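From: Noemi Monti
To: kitchen-demos list
Subject: Re: Counts and camera placement for the kitchen set

On Tuesday, Orestis Tsakiris wrote:

> Two questions before I start training on the kitchen data.
>
> 1. The plan said 1000 examples across all tasks, and the index I pulled last night shows the toast and fruit tasks well short of their share. Is more coming or should I rebalance with what is there?
>
> 2. I see three camera streams per example. The loader Fulvio wrote for the Nimasine data only expects two. Which one do I drop? I would like to keep the overhead view if it's the same as before.
>
> Also, some of the language labels say "plate" and some say "dish" for the same thing. Does it matter to anyone if I merge them?
>
> Orestis

Orestis,

More is coming. The toast and fruit tasks stand at 200 each in the index, and Vittoria and I are still recording. We get through 25 or 30 good examples in a session, depending on how many we throw out. Please don't rebalance yet. If you need something to test the loader on, use the 200 fruit examples and leave the rest alone until I send a note to this list.

On the cameras, don't drop any of them. The third stream is the low side view that Radek asked for after the Tramimley runs, where the policy kept misjudging the height of things it could only see from the top. The wrist camera is the same model as before but the mount is turned a little, so don't reuse the old calibration file. The new one is in the shared folder under Edex, with the date it was measured. The overhead view isn't quite what you had before either. We moved it to get the whole cutting board and the cart in view together, and we have nudged it since. Treat its position as approximate and don't feed the extrinsics to the model as if they were exact.

Merging "plate" and "dish" is fine with me. Please do it in your loader and leave the files as they are, as the Ostapchuk group reads the same labels and they may want the variation.

A few things about how we are recording, since you'll run into them:

- The operator starts each example with the arm at rest and says "go" before moving. The trimming script cuts everything before the first motion over the threshold. A few starts are late by a second or so.
- Failed grasps that the operator recovers from are kept and flagged "recovered" in the index. Failed grasps that end the attempt go in a separate folder. Don't train on that folder.
- We change the layout on the counter between blocks of 25. Small things like the bottles get moved, turned or laid down. The big appliances stay where they are.
- The lighting is the ordinary room lighting. Vittoria tried a lamp for one block and the steel reflected badly in the side view, so that block is marked and you can skip it.

One problem is still open. In the wrist stream the picture goes soft when the arm moves fast, and you will see compression blocks in places. I asked Fulvio if we can raise the bit rate. He says yes, but it means restarting the recorder, and I would like to finish the current block first. If the soft pictures hurt training, tell me early and I'll ask the operators to slow down near the objects.

Stills from the streams are at the bottom so you can match your readers against them. Check the channel order in particular. The plate should come out teal. If it is brown or yellow, you have red and blue swapped, which happened to me twice with the old loader.

Can you let me know by the end of February which resolution you want for the export? I have been saving full size and the disk is filling up.

Noemi
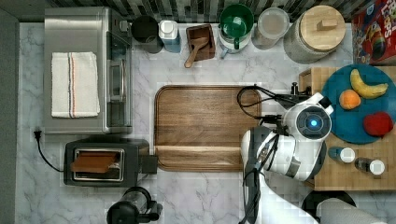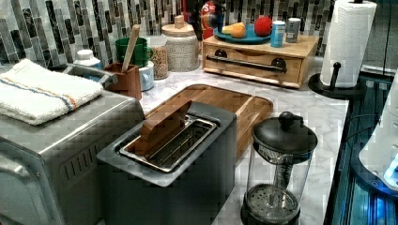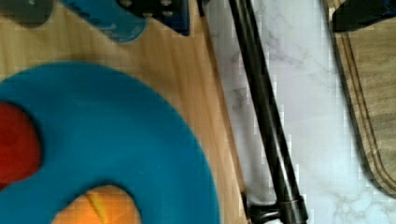
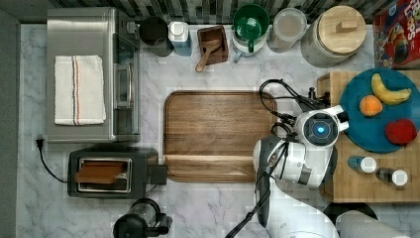 In order: overhead, side, wrist, overhead. The small bottles on the cart are standing in the first overhead still and lying down in the second.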